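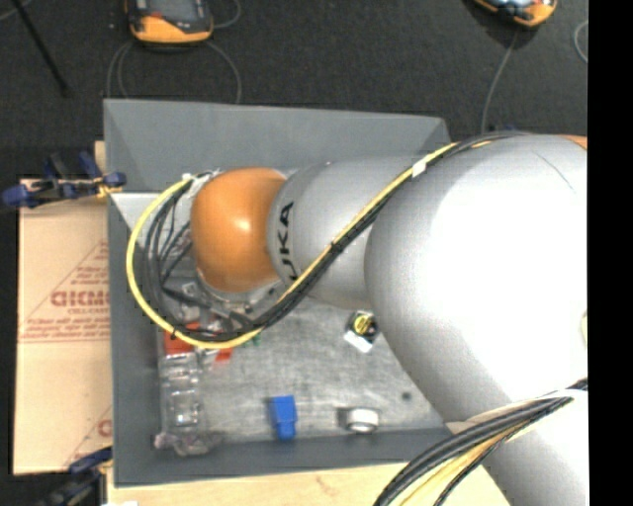
Should you correct the spelling when you copy out an old letter?

Leave the spelling as the writer had it, mistakes and all, and put your own corrections in square brackets or in a note at the foot of the page.

Most of the other rules for transcribing family letters follow from that one. This page sets out the method I used for the letters that came down through my mother's side. The earliest is from 1814, and the handwriting ranges from very good to nearly hopeless.

What you need

A table near a window
A soft pencil (no pens of any kind near the letters)
Clean, dry hands – cotton gloves make it easier to tear thin paper
A magnifying glass, or a phone held steady
Acid-free folders
A computer, or a ruled notebook if you prefer to type up later

Before you start

Put the letters in date order as far as you can, but keep a note of how you found them. Mine were in bundles tied with tape, and I untied three before I thought to write down what was in each. One of those bundles turned out to be replies to a single person, Shirley MacPherson, and I only worked that out months later from the addresses.

Give every letter a number. Write it in pencil, small, on the back at the bottom left corner, or on the folder if the paper is too weak to take pencil. Use the same number for your transcript and for any scan. Don't restart the numbers for each bundle.

Unfold slowly. If a fold is stiff, leave the letter under a sheet of clean paper with a light book on top overnight and try again. Never iron it. If it has been mended with sticky tape, leave the tape alone and ask a paper conservator.

Scan or photograph next

Take both sides of every sheet, including blank ones, and the envelope or address panel. Before envelopes were common, people folded the sheet and wrote the address on the outside, so the "back" often has the postmark, the seal and sometimes a last line squeezed in beside the seal. 300 dpi is fine for reading. I use 600 for anything faint.

Work from the scan and keep the original in its folder. You can enlarge the scan, and you can turn up the contrast when the ink has gone brown.

First reading

Read the whole letter through once without writing anything. You will miss words, but you'll get the subject and the names, and both help later. A word you can't read in the second line may be perfectly clear in the tenth.

Make an alphabet for each writer. Take a sheet of paper, write A to Z down the side, and next to each letter copy a good example of how that person makes it, capital and small. Oluf Mogensen, who wrote most of the letters in my second bundle, made his capital L and capital S almost the same. I had a "Lamuel" in my notes for weeks.

Copying out

Type line by line, starting a new line where the writer did. It looks odd on screen, but it lets you find your place again when you check.

Keep the capitals as they are. Writers of this period put capitals on all sorts of nouns, and then left them off the start of sentences.

Keep the punctuation, including dashes used in place of full stops.

The long s (the one that looks like an f) should be typed as an ordinary s. This is the one change nearly everyone makes. Say so at the top of your transcript.

Shortened words can be left alone if they are plain, such as "Mr" or "recd". If you think a reader would be stuck, fill in the missing letters in square brackets: "y[ou]r", "aff[ectiona]te".

Crossed-out words go in as [deleted: word]. If you can't read what is under the line, put [deleted: illegible].

Words added above the line go in as [inserted: word].

Where you can't read something, put [illegible]. Where you have a fair guess, put the guess with a question mark: [Rurnell?]. I put that one in brackets eleven times before I found the same place name written clearly on an address panel, then went back and took the brackets out.

Crossed letters

To save on postage, people sometimes filled a page, turned it sideways and wrote across what was already there. These are slow work. Turn the scan so the layer you want runs left to right, and lay a strip of card on the screen under the line you are reading. Do all of one layer before starting the other. The first layer is usually the one that lines up with the date and greeting.

Checking

Leave the transcript for a few days, then check it against the scan from the last line to the first. Reading backwards stops you seeing what you expect to see.

After that, get someone else to read it aloud while you follow the scan. My cousin Mackenzie Cormier did this with me over the phone. She caught "horse" for "house" twice in the same letter, and it changed what had burned down.

The heading

At the top of each transcript put:

The letter's number
Who wrote it and to whom
The date as written, and in brackets the date in full if the writer gave only part of it
Where it was written
How many pages
Who transcribed it, and when

If the date is your own guess, put it in brackets and add a line saying what it rests on, such as a postmark or a mention of a birth.

Keeping the files

Save the transcripts as plain text as well as in whatever program you use. Name the files by number first and then by writer, for example 027-mogensen.txt, so they sort themselves. Keep one copy in another house.

The originals go in their acid-free folders, flat, in a box, in a room you live in. Lofts get too hot and cellars too damp. Take out rusty pins and paper clips if they come away easily. I check my box every March for silverfish and put in a fresh list of contents when anything has moved.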